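# The front room at Skarine

These are pictures of the front room on the second floor of the Skarine building, put together by Raghda Majali for people who asked what the space is like now that the tables are in. The room was used for storage until March. It has a brick wall, a wood floor, and an opening through to the back room, where the desks are. Most people come in through the back, so the front room is the last thing they see and the one they ask the most about.

The gallery is short. More will be added when the shelves from Grirkmont arrive.

## The blue table

The table came from Villex and cost $111, delivered flat. It took two people one afternoon to put together because the first set of bolts was the wrong length. The top is light blue, a little grayer in some light than in other light, and the legs are white. We had planned on an all-white table to go with the others. The blue one was in stock and the white one had a wait of six weeks, so we took the blue.

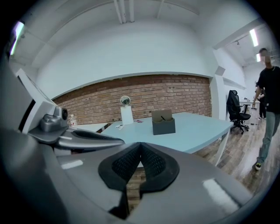
We tried the table flat against the wall first. That left a wide strip of floor in the middle that did nothing, and anyone sitting down had to face the brick. Pulled out into the room it can be used from both long sides, and there is still enough space to walk past it to the other room.

**Brick wall.** The brick is original to the building. The white section over it was put up by an earlier tenant and we left it alone. We asked Mrema, who did the painting, for a price on covering the brick in white as well, then decided against it. It sheds a little dust along the bottom, so that side of the floor gets swept more often than the rest.

**Ceiling.** White, with the pipes left exposed and painted to match. Boxing them in would have lowered the ceiling and made it harder to get at the valves. The fluorescent lights stayed too. They are bright enough to read small print by at any hour, and a little too bright in the evening. A dimmer is on the list for next year.

**Floor.** Wood planks, in browns, running on toward the back room. Chairs on wheels leave marks if they are dragged, so please lift them over the join at the doorway.

## What stays on the table

The rule for the front room is that the table holds a few small things and everything else goes back where it came from. The round mirror on its white stand is one of the things that stays. It was bought for checking how glasses and hats look on people, and it turned out to be handy for anyone on the way out to a meeting. The dark gray holder next to it is for pens and whatever else is needed within reach. If you borrow a pen, put it back in the holder and leave the rest of the table clear.

Cards and slips of paper collect at that end of the table as well. Anything left there for more than a couple of days gets moved to the drawer in the back room, so look there first if you are missing something. 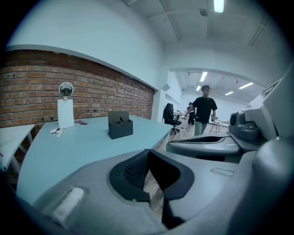 The mirror has been moved several times. Near the window it picked up too much glare, and on the floor it got kicked. On the table it is at a good height for someone sitting down and a little low for someone standing. A taller stand would cost $49 and we haven't made up our minds.

**The opening to the back room.** There used to be a door here. It was taken off because it was propped open all day anyway, and the hinges had started to pull. Sound does carry between the two rooms. People making calls usually walk to the far end by the desks, and that works well enough.

**Back room.** White walls, a white desk, and a black office chair that tends to drift around on its wheels. There will be a separate page for this room once the second desk is settled. The strip lights in there run on their own switch, on the left as you come up the stairs.

## Using the room

The front room can be used whenever it is free. Write your name on the sheet by the stairs with the time you want. Groups of up to 6 fit at the table without trouble. Larger groups should ask Raghda about extra chairs, which are kept downstairs and take 2 trips to bring up.

Drinks are fine if they have a lid. The blue top wipes clean with a damp cloth, but coffee left overnight has already made one ring that won't come out.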